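Waltau Adds Low-Gloss Grade to Wurine Line of Water-Based Coatings

CALDEIRA, 17th April. Waltau, a maker of water-based industrial coatings, has added a low-gloss grade to its Wurine line. The new grade, Wurine Matte, is a one-part topcoat for metal and rigid plastic parts used indoors. It is supplied ready to spray and is made at the company's plant in Caldeira. Orders are open now to existing account holders and will open to new accounts in October.

Wurine Matte dries to a gloss reading of five units or less when measured at the standard 60-degree angle. The satin grade already in the line reads 40 units on the same instrument. Both grades use the same resin, so a shop that now runs the satin grade can change over with its present guns, hoses and filters. Lines should be flushed with water between grades. Satin left in the hose will raise the gloss of the first parts sprayed.

Low-gloss coatings get their look from fine particles in the dry film. The particles make the surface slightly uneven and scatter light that would otherwise reflect in one direction. A common fault in this type of coating is burnishing: the surface turns shiny where it is rubbed by hands, cloths or packaging. Adding more particles lowers the gloss but can leave the film weaker and harder to clean. Wurine Matte uses a smaller amount of a harder particle, and the resin has been adjusted to hold it near the surface as the film dries.

In testing at the Caldeira plant, coated steel panels were rubbed with a dry cotton pad under a fixed load. Gloss was read before and after at the same marked points. Panels that rose above the five-unit limit were recorded as failures, and the recipe was changed until a full set passed. The same test was then repeated on panels that had been wiped with a mild soap solution. The test method and the full set of readings are included in the technical data sheet.

Drying

Wurine Matte can be air dried or force dried. At normal shop temperature and 56 percent relative humidity, the film is dry enough to handle in 92 minutes. Higher humidity will lengthen this time. Force drying shortens it, but parts should be left to flash off first so that water does not become trapped under the skin of the film. Trapped water shows as small craters or as a cloudy patch, and neither fault can be corrected without sanding and recoating.

The final gloss does not settle until the film has dried all the way through. Readings taken too early will be high. Waltau advises shops to hold a reference panel from each batch overnight before signing off on gloss.

Surface preparation

Metal parts must be clean, dry and free of oil. Bare steel requires the Wurine primer. Aluminum may be coated directly after a light abrasive pass, although the primer is still advised for parts that will be handled often. Most rigid plastics can be coated after a wipe with the cleaner named in the data sheet. Soft or flexible plastics are outside the intended use, as are parts exposed to fuel, strong solvents or outdoor weather.

Stir the coating slowly before use. The particles settle in storage and must be brought back into suspension from the bottom of the container. Fast mixing draws in air, and the bubbles may survive in the sprayed film. Do not thin beyond the limit given on the label.

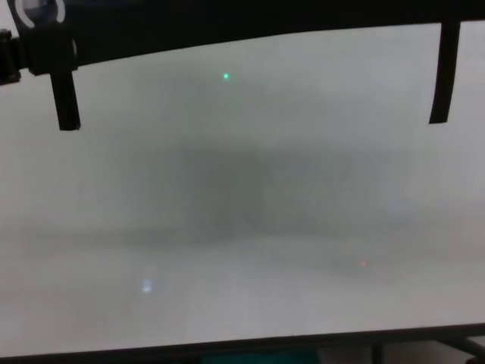 Color and inspection

Wurine Matte is offered in black, white and two grays, with custom colors made to order. Black was the first color completed, and it was used for most of the inspection work. Dark low-gloss parts show handling marks and uneven spray more readily than light ones, and a wide surface with no lettering leaves nothing to distract from them. A broad flat part, would be checked along its whole length under one light, and the shorter pieces hanging from it would be checked separately at their ends. Corners and squared tips tend to collect more or less material than the faces beside them. Waltau recommends a low side light for this check, with the part turned slowly and viewed from more than one angle.

A printed inspection guide will be shipped with first orders. It covers dry spray, runs, craters, burnishing and color shift between batches. Each fault is listed with its usual cause and the steps for repair. Spot repair is possible on small areas, but the edge of the repair may remain visible on large flat faces. In those cases the whole face should be sprayed again.

Supply and storage

Mirnley will distribute the new grade under its present agreement with Waltau, which already covers the satin and gloss grades. Mirnley will also stock the primer and cleaner. Customers who buy direct from the plant may continue to do so. Custom colors are available only from the plant and require an approved color panel before production begins.

Unopened containers should be stored indoors and kept from freezing. Material that has frozen should be discarded even if it looks normal after thawing, as the particles will have clumped. Opened containers should be sealed tightly and used within the period printed on the label.

The satin and gloss grades remain in production with no change to their recipes, part codes or packaging. The earlier Wurine eggshell grade will be withdrawn when current stock has been sold. Customers using eggshell should ask their account office for sample panels of both the satin and matte grades before choosing a replacement, as neither is a direct match.

About Waltau

Waltau develops and makes water-based coatings for metal and plastic parts. Its products are used on office furniture, light fixtures, shop fittings and equipment housings. The company's laboratory, color room and filling line are located in Caldeira.

Data sheets, safety sheets and sample panels for Wurine Matte can be requested from the Waltau account office or from any Mirnley branch.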